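Otanport Robotics Club: Kitchen Group Update
Nov 29, 2025

The kitchen group has been meeting since August, and several parents and members of the other groups have asked what it is we do in there. This is a short report on the work so far, what is left before the winter showing, and how to join if you want to.

The group works on one task. Two robot arms, each with a fingered hand, have to prepare and set out a small plate of food. The food starts on a cutting board or in a bowl and has to end up on a placemat in the middle of the table. All of it is done in simulation for now. The club does not own a pair of arms like these and is not likely to, so the simulator is where the group will stay through the spring.

There are four members in the group and they work in two pairs. One pair handles the scene: the table, the dishes, the food, and how heavy and slippery each thing is. The other pair handles the arms, meaning the recorded motions and the program that learns from them. The pairs traded jobs once, in the second month, so that everyone has now done some of each. We plan to trade again after the showing.

The simulator we started with was Garnix, which the drone group already used. It was fine for the table and the dishes but slow once the hands came in, because every finger joint has to be worked out at every step. We moved to Shevchuk after a few weeks. Moving took longer than expected. The bowl came across with its inside treated as solid, so anything placed in it sat on an invisible lid level with the rim. Fixing that meant rebuilding the bowl's contact shape out of smaller pieces. The cutting board came across without trouble.

Most of the meetings this fall have gone into recording. A member puts on the tracking gloves, watches the table on the screen, and moves the hands through the task. Each run is saved and given a short note saying whether it worked and, if it did not, at what point it went wrong. We now have 566 saved runs. The target is 2,000, which is what the group thinks it needs before training is worth doing on the full task. Smaller training tests have been done along the way on single steps, such as reaching for the bowl. 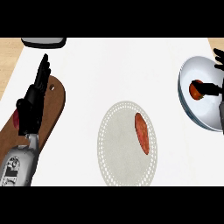

The tomato has been the hardest object to work with. It is round, it rolls, and the side of the bowl gets in the way of the fingers. In the early runs the hand came straight down from above and the tomato slid off to one side every time the fingertips touched it. Svend Holst, who leads the group, suggested coming in from the side and using the wall of the bowl as a stop. That has been better in the recorded runs. The trained version does it less well and tends to close the fingers before the hand has finished moving.

Slices are easier to hold but harder to put down neatly. A slice that is let go a little too high lands at an angle or slides when it hits the mat. We have agreed that a slice counts as placed if any part of it is resting on the placemat and it has stopped moving. The stricter rule we had at first, with the slice fully inside the dotted border, threw out too many good runs.

The other open question is what the idle hand should do. When one arm is busy, the other has to wait somewhere. Some of us parked it low and some held it up, and the learning program picked up both habits and mixed them. For new recordings, please use the rest position written on the sheet taped to the monitor. Old runs will be kept, but they are being sorted into a separate folder.

A few notes for members:

Save your run before you take the gloves off. Three evenings in a row we lost the last recording because the gloves were unplugged first.

Write the note for each run right away. "Bad" is not a note. "Dropped slice before the mat" is.

Do not change the lighting or the camera position in the shared scene. If you want to try something, make a copy and put your initials in the file name.

The gloves need to be calibrated again whenever a different person puts them on. It takes a couple of minutes and the finger positions are off for the whole session if it is skipped.

For the winter showing, the group will run the recorded motions on the big screen and then let visitors try the gloves themselves. We will also show the trained program on the reaching step. The full task will not be shown as a trained result, as it does not work from start to finish yet. Visitors will be able to look at the run notes if they are interested in how the recordings are sorted.

After the showing we would like to enter the Grimeo student challenge, which has a section for two-handed tasks done in simulation. Entries need a written report and a set of unedited runs. The report has been started, and the part on the dishes and contact shapes is close to done. The part on training has only headings. Anyone who likes writing would be a real help here, and you do not need to know the code to do it.

The group has room for two more people. No experience is needed for recording, though you should be willing to do the same motion many times in one evening. For the scene work it helps to have used any 3D modeling program before. Come by the back room during a regular club meeting and ask for Svend, or put your name on the sign-up sheet by the door. New members usually start with the gloves and pick a pair after the second or third meeting.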